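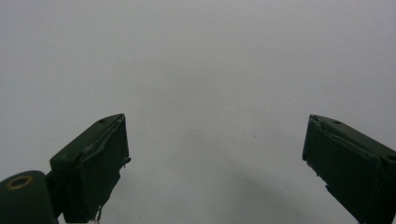 Shirley Sawatzky has managed guest supplies at the Fivurard residence in Dristelthorpe for seven years. The residence has 60 rooms and receives visiting scholars, families attending the hospital, and groups enrolled in the Ouali summer courses. Among her responsibilities is the purchase of soap, a subject on which she was pleased to be interviewed at length.

"Guests form an opinion of a washroom before they have unpacked," Ms. Sawatzky said. "They may not remember the curtains. They do remember the soap."

The residence changed to liquid soap in wall dispensers some years before her appointment and returned to bars at her request. The decision was not popular with every department. Housekeeping staff were concerned about residue in the dishes, and the finance office asked for a comparison of costs over two seasons. Ms. Sawatzky said the comparison was fair and that she would not have objected to a different result. In the event, the bars were approved, and an order of 200 is now placed whenever the supply shelf falls below the agreed level.

Each new type of bar is reviewed before it is offered to guests. The review takes place at a table in the linen office and is conducted by Ms. Sawatzky with her colleague Jessie Menzies, who joined the residence from the laundry service in November. They consider the scent, the feel of the bar in the hand, and the way it lathers in the local water, which is hard.

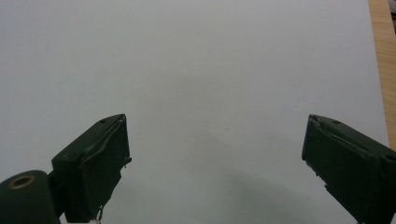 Ms. Menzies is responsible for the written part of the review. She prefers to look at soap against a plain background and in even light, and a blank white surface over pale wood suits her purpose well. "Most of our bars are cream or ivory," she said. "On a patterned counter you cannot judge the color at all. Against white, you see at once whether it leans yellow or gray." She records the color first, then the shape, and only afterward allows herself to smell the bar – an order of work she adopted after finding that a pleasant scent made her generous about everything else.

Shape was the matter on which the two women had most to say. Ms. Sawatzky favors a bar that narrows at the middle. She explained that a rectangular bar is easier to store but harder for older guests to hold when their hands are wet, and that a waist gives the fingers a place to rest. Ms. Menzies agreed in part. In her experience a narrow middle is also where a bar is likely to break once it has worn thin, and she would like housekeeping to replace such bars sooner.

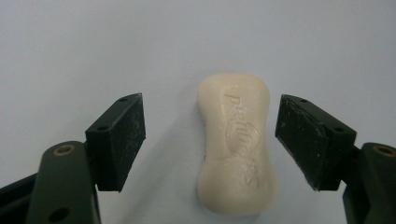 A cream-colored bar with a narrow waist and lettering pressed into its face.

On the question of lettering, Ms. Sawatzky was direct. "I like a name pressed into the soap," she said. "It looks cared for. It is gone after a few days of washing, and I do not mind that either." The residence considered having its own name put on the bars through Fitus, its supplier of towels and bath goods, but the minimum order was well over what the storeroom could hold.

Used bars are not passed from one guest to another. Pieces left at the end of a stay are collected by housekeeping and used in the utility sinks. Guests who prefer an unscented bar may request one at the front desk on arrival.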